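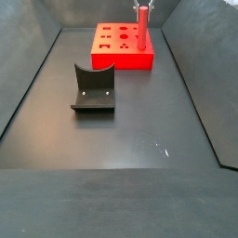

Stestness
September 2018

Thread on shape boards where everything is the same color. I have been writing puzzle notes for Plulomik since spring and this board is the one I get the most mail about.

The board is called the Drustberg. Red block, holes in the top, red pieces. You find the hole that fits the piece and put the piece in it. The rules take up one line on the card.

Most shape boards you had as a kid gave you a lot of help. Yellow star, yellow rim around the star hole. Blue square, blue rim. You could get through the whole thing by color and never look at a shape.

Take the color away and it gets slower. A red piece over a red hole gives you the outline and the shadow inside the hole and not much more.

I timed myself on the first try and I won't be sharing the number. My sister did better and she doesn't like puzzles.

A few people asked what shapes are in it. Going by memory, the ones I notice first are the star, the arch, the plain round holes and the plus. Then there is a narrow slot at the back that I forget every time.

Then there are the ones that aren't a single hole. Two small squares side by side. And the cluster, small round holes set in a triangle.

I like the cluster best and it's also the one people complain about. A piece for a hole like that has to be turned the right way before it does anything. You can have it in the right place and still be stuck.

The round pieces are the opposite. Turn a cylinder any way you want and it's the same piece. All you have to get right is the spot and keeping it straight.

Keeping it straight is most of the work with a tall piece. A short peg that leans a little will still drop. A long one that leans a little catches on the rim and stops there.

Someone wrote in to say the answer is to push. Please don't push. If it catches, lift it, straighten it and come down again.

The six-sided piece deserves its own post. It gives you six ways to be right, so you would think it's easy. It's easy to be a little bit off on it and not see that you are. 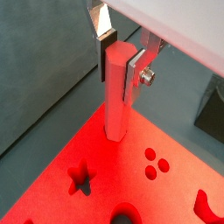 Six-sided piece upright over the board, star hole at the lower left.

With that one I look at a flat face and an edge of the hole and line those up before I lower it. If I look at the corners I get lost.

From the top, a six-sided piece and a cylinder can look a lot alike in poor light. The flat faces each catch the light a little differently and that is what I go by.

Which brings me to light. Overhead light straight down makes every hole look shallow. I put a lamp off to one side and the holes go dark and you can read the outlines again.

Don't put the lamp too close. If the red is at all shiny the front edge glares and you end up moving your head around to see past it.

Background matters more than I expected. I used to set the board on a striped tablecloth. Now I use plain dark gray and the red stands out so well that I can find a dropped piece right away.

Floor Van Rooij does the layouts at Plulomik and told me gray was what they had in mind from the start. It would have been good to have that on the card.

I asked Floor about the order of the holes too. I wanted to know if there was a system. The answer I got was that the two-part shapes should not all end up next to each other, and past that it was moved around until it looked right.

So there is no pattern to find. I had written nearly 2000 words of notes looking for one. They are in a drawer.

About the black L-shaped stand. I keep getting asked if it's part of the game. It's a separate thing. Flat foot, upright back, and a curve cut into the top of the back.

I keep mine in front of the board and off to the left. I'm right-handed and this leaves the right side clear. If you're left-handed try it the other way around.

Leave some space between the stand and the block. I had them touching at first and kept bumping one into the other.

On where to put the board itself. I have it toward the back of the surface, flat side facing me. Close up, your own hand covers the holes. A little farther back you see the whole top at a shallow angle and you can pick your hole before you reach.

The trade is that a tall piece standing at the right will hide whatever is behind it. I lose sight of the small holes on that side all the time.

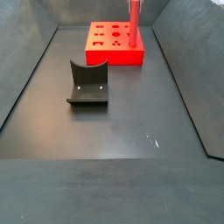
So I do that side last. Or I lean over and look straight down before I start and remember what is where. The middle and the left you can see from anywhere.

The arch is at the front on the left as I have it set up. If you can't find the arch, your board is turned around. That is the quickest check I know.

Reply to the person who said the board slides. Mine doesn't, but it's on a matte surface. On a polished table it might. Put something under it with a bit of grip.

Reply to the person who asked if it's too hard for small kids. I don't know your kid. Mine was 5 when we had our first plain one and she went straight for the round holes and was happy with that for a week.

After the round ones she did the arch, and she did the star by turning it around and around until it dropped. The squares took her longer. She thought they were two separate holes for two separate pieces.

I think that's a fair way to read it. There is nothing on the board that tells you a pair goes together except that they sit close.

If you want to make it easier, hand over one piece at a time. A pile of red pieces on the table is a sorting job before you ever get to the board.

If you want to make it harder, look at the board for a bit, look away, pick a piece by feel and say which hole it goes to. Then check. I get the six-sided one wrong more than I should.

Another one we do at home is that one person holds the piece and the other gives directions. Left, back, turn it, stop. It's slow and there is some arguing.

You find out fast that "turn it a little" means different things to different people. We settled on "turn it until I say stop."

Storage. The pieces are different lengths and widths and there is no good way to stack them. I lay them down in a shallow tray, long ones first. Standing them up in a box looks nice until you open it.

Cleaning. Dusty holes look the same as clean ones until you put a lamp on them. A dry soft brush does it. I went around the star with a cotton swab back in August and that took most of an evening.

I haven't tried washing the block, so I can't help the two people who asked about dish soap.

Scuffs. The gray surface I use gets marks on it quickly and I've stopped wiping them. They don't show from where I sit and they don't get in the way of anything.

Somebody asked how this compares to the board Lambrechts used to sell. I had that one. The holes were bigger all around and the pieces went in at nearly any angle. Good for a first board. I gave it to a neighbor and she still has it out on the porch.

On the Drustberg the fit is close enough that you feel the rim before you see that you're off. I've come to like that. Bring the piece down slowly, let it touch, then shift it. 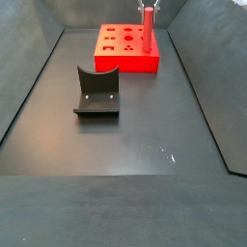

Touch and shift works best if you hold the piece high up, near the top end. You get more say over which way it's leaning. Hold it low and your fingers are in the way of the hole.

Holding it high also means a small move of the hand is a bigger swing at the bottom. Go slower than feels right.

I hold with two sides flat against the piece and no twist. For the long cylinder that's all there is to it. For anything with corners, pick two faces across from each other and hold those.

The star has no faces across from each other. I don't have advice on the star. I just hold a couple of the points and hope.

More answers, since these came in while I was typing.

Can the pieces go in upside down? The plain ones, sure. I haven't found an end on the cylinder that works better than the other.

Does the round piece fit both round holes? Try it at your place and tell me. I'd like to know how many people check before they write in.

Do you do the holes in order? No. I do the front, then the left, then the middle, then whatever is hiding at the right.

Is there a version in another color? Not that I've been told. Floor said someone at Plulomik wanted an all-gray one. On my gray surface I think I'd never find it again.

Do you have the card with the shapes printed on it? I have it somewhere. If it turns up I'll copy it out and add it at the end here.

If your board came with a piece missing, write to Plulomik and not to me. I only write the notes. Tell them which shape it is and lay the others out so they can see what you do have.

Next thread is on boards with lids. I have 2 of them here and one of the lids is stuck, so it may be a while.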